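Pine table tops: stains, rings, sticky bits, dents

425 shares

Had a few emails since May asking how to look after a bare or oiled pine top, so putting it all in one place. Quick one, typing between jobs.

First thing. Find out what finish is on it before you do anything. Drop of water on a corner nobody looks at. Beads up = there's a finish and it's doing its job. Soaks in and goes dark = bare wood, or the oil is worn out. Bare wood takes stains in minutes so get the coasters out.

Everyday wiping

Warm water, tiny squirt of dish soap, cloth wrung out hard. Go with the grain. Dry it straight after with an old towel. No spray cleaner with bleach, no scrubby green pads, no vinegar on oiled wood (dulls it).

Crumbs in the seams between planks: old toothbrush, dry. Then the vacuum with the brush end. Don't dig with a knife, I did this once and took a nice long splinter out of the edge. Still there. A wooden skewer is fine if something is really stuck. 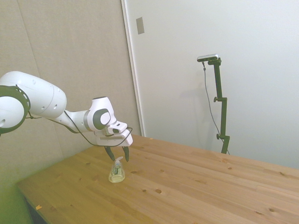
White rings from mugs

Usually just moisture in the finish, not the wood. Try in this order and stop when it works:

Leave it overnight. Half of them fade on their own.
Hairdryer on low, keep it moving, a couple of minutes.
Dab of plain petroleum jelly, leave till morning, wipe off.
Plain white toothpaste on a soft cloth, very light. Last resort, it can take the shine off.

Black rings are a different thing. That's water plus metal, gone into the wood itself. Needs sanding, or oxalic acid wood bleach from the hardware store. Gloves and goggles, read the packet, rinse it well.

Greasy spots

Cornstarch, thick layer, leave it 4 hours, brush off. Repeat if you can still see it. Dilani Roy wrote in to say baking soda works just as well, but I've had it leave a yellowish patch on pine so test it first.

Sticky label glue: a bit of cooking oil on a rag, wait, rub with your thumb, then soap and water to get the oil off.

Knots

Get asked about this alot. Knots can ooze sap, mostly near a radiator or a sunny window. Scrape off the hard bits with an old bank card, then wipe with a rag and a little rubbing alcohol. Not on shellac, it'll melt it. Painting over? Knot sealer first, 2 thin coats, or you get brown circles coming through by next winter. 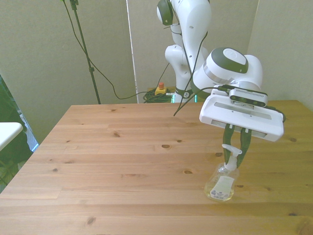 Dents

Pine dents if you look at it wrong. Good news is they come up again if the fibers aren't cut. Wet a cotton cloth, fold it over the dent, touch with a warm iron for a few seconds. Lift, look, do it again. Let it dry right out before you decide it hasn't worked. Bare or oiled only, heat will cloud a varnish. Light sand with 220 once it's dry becuase the grain lifts.

Going orange

Pine does that, it's light and age. Move your table mats and bowls every so often so it goes evenly. Otherwise you get a pale oval where the fruit bowl lived. Sanding takes it back but it'll come round again.

Re-oiling

Once or twice a year. Clean, dry overnight, thin coat on a rag, wait 15 minutes or whatever the can says, wipe ALL of it off. Too much is what makes it tacky. Rags flat outside to dry, never balled up in the bin, they can catch fire by themselves. Iker Urquijo asked about olive oil. No. Goes rancid and smells.

Wobbly legs next time, if I get the garage cleared.

66 comments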